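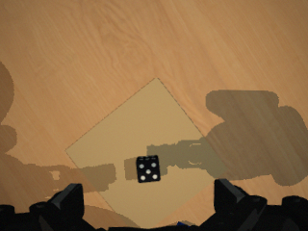 # Plodau edge fault

The **Plodau edge fault** was a failure in the control software of a simulated robot arm, in which the arm, having been asked to pick up a small die from a table, would sometimes wander off past the side of the table, open its gripper over the floor and carry on reaching downwards until the run was stopped. It is named after Plodau, the desk-top picking project in which it was first written up, and it is still mentioned fairly often when people talk about how a robot ought to behave once it has lost sight of the thing it was looking for. No real arm was ever damaged by it, though one came closer than anybody would have liked.

## Background

Plodau began as a modest piece of work at Hrubý, a small firm that makes fittings for packing machines and had for some time wanted an arm that could pick little parts off a bench without each part having to be laid in a tray beforehand. The die was chosen as a practice piece. It is small, its sides are flat, every face can be told from the others, and when it is picked up badly it tends to turn, so a poor grasp can be noticed quite easily by comparing the face on top before and after.

All the early work was done in simulation, using a program called Vidora. The simulated room had a wooden table, a square mat and a tiled floor, and the arm looked down at its work through a camera mounted near the gripper, so that its own fingers were always in view. This is a common and rather sensible arrangement — the fingers and the target are seen together, and the software need only bring one to the other — but it has a weakness which turned out to matter a great deal. When the arm moves, everything the camera sees moves with it, and if the target slips out of view there is nothing left to steer by except what the software remembers.

## Description of the fault

In a normal run the arm came down over the mat with its fingers open, paused, made a last small sideways correction and then closed on the die. The fault always began during that correction. If the arm's shadow lay close beside the die, the software that looked for the die's outline could take in part of the shadow as well, and would then place the middle of the die a little further over than it should have been. The arm duly moved across to suit. Its shadow, naturally, moved too, and the next estimate was pushed further over again.

Most of the time this sorted itself out within a step or two. Now and then it did not, and the arm crept steadily sideways after a target that kept ahead of it, leaving the mat and then the table behind.

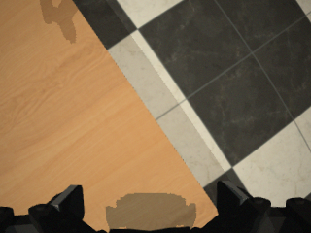
Once over the floor the software had a second difficulty. It had been given many examples of dark objects on pale ground and pale objects on dark ground, and a patterned floor offers plenty of both. The corner of a dark tile could be enough to score as a possible die. Worse, the height of the working surface had been entered as a fixed number, so the arm believed itself to be just above the table wherever it went. Finding nothing at that height, it took the advice of a small routine (put in months before, for quite another purpose) which told it to reach a little lower and try again. There was no limit on how many times this routine could be called.

## Discovery

The fault went unnoticed for longer than one might expect. Runs were scored by whether the die had been lifted, and a run in which the arm strayed was simply marked as a miss, along with all the ordinary fumbles and slips. In a batch of 3,000 runs there were 323 misses, and as this was better than the batch before it, the result was taken as good news and the recordings were put away.

They were looked at again only when the same software was tried on a real arm, supplied by Starkard, in January. On its first afternoon the arm drifted towards the side of the bench with its fingers open and was halted by hand at the stop button. The project's fault note, dated 1/21/19, gives a plain account of this and goes on to list 30 of the earlier simulated misses in which the same sideways creep could be followed from beginning to end.

## Cause and repair

The note is careful to say that there was no single cause. The confusion with the shadow started things off, but it would have been harmless had the arm been forbidden to leave the area above the mat, and the reaching routine would have been harmless had it been told when to give up. Each part had been tested by itself and had passed.

The repair was done in stages. A boundary was added first, set a short way inside the edges of the table, and any command that would carry the gripper across it was refused and the run ended. The reaching routine was limited to two attempts. The surface height was then measured at the start of each run in place of the fixed number, which took longer than planned, as the measurement was itself upset by the fingers being in view and had to be taken with the arm drawn back.

The shadow problem proved the most stubborn. Turning the shadows off in Vidora made the fault vanish, and this was kept up for a short while, but it was of little use to an arm that would have to work under a lamp. In the end the direction of the light was changed from one run to the next, and the last correction before closing was made from the position remembered a moment earlier, with the fresh estimate allowed to alter it by only a small amount.

## Effect on later work

Hrubý afterwards stopped counting all misses together. A run that ends without the die is now filed according to where the gripper was when it ended, and any run that finishes away from the mat is looked at by a person, however good the rest of the batch may be. The table boundary also remains switched on during simulated work, where there is nothing to hit.

## See also

- Visual servoing
- Eye-in-hand camera
- Emergency stop
- Simulation-to-real transfer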